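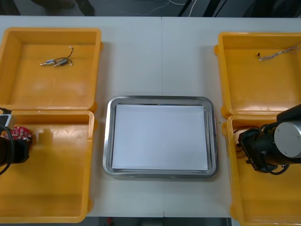 Sorting cell, Masthorpe workshop. Left arm with a red circuit board, paper-lined steel tray between the bins.

Progress report to the Moffat fund: sorting cell, January
Prepared by Senga Yule

Work this period

Most of the month went into the layout of the table and the upkeep of the two arms. The cell sorts small electrical parts from returned Moketti units, with motors, boards and wire kept apart. Each arm works its own pair of orange bins, and the steel tray in the middle is the handover point.

The tray now has a stack of plain paper in it. With bare steel, the overhead camera picked up glare and the arms reached for spots where there was no part. We tried matte tape first and it lifted at the corners. Paper is cheap and the top sheet can be pulled off when it gets marked. The rim still shines, so the software ignores a narrow band along the edge.

The tray sits across the seam between the two table sections. Gavin Cruickshank shimmed the legs on the right section to bring the surfaces level, and he checks them with a straightedge every Tuesday before the first run.

Maintenance

The left gripper was stripped and cleaned, and both finger pads were replaced. Boards had been slipping when held by a short edge. After the change we ran 100 board picks and dropped 6, all of them boards with tall parts near the grip point. A softer pad is on order from Gruvel.

The cable on the right arm was rubbing at the joint housing. Torquil Moncrieff rerouted it with more slack and added the check to the daily sheet — it takes a minute and is done with the power off. The joint itself was in good order.

Both arms were recalibrated after the cable work. The procedure is written up and Morven Paterson has followed it from the page without help.

Open problems

Loose wires are still the hardest item. They tangle, and thin ones lying against a bin wall are often missed. For now the operator moves them toward the middle of the bin by hand. Motors are easier, although their leads sometimes catch on a neighbor and two come up together.

Cables on the floor behind the table need a proper cover. Struan Moncrieff has measured for one.

Spending

We spent $333 on pads, cable clips and shims, and $70 on paper and cleaning supplies. Both are within the parts line. No change to the budget is requested.

Next period

Fit the Gruvel pads and repeat the board test, install the floor cover, and start a separate log for wire picks. The log will be attached to the next report.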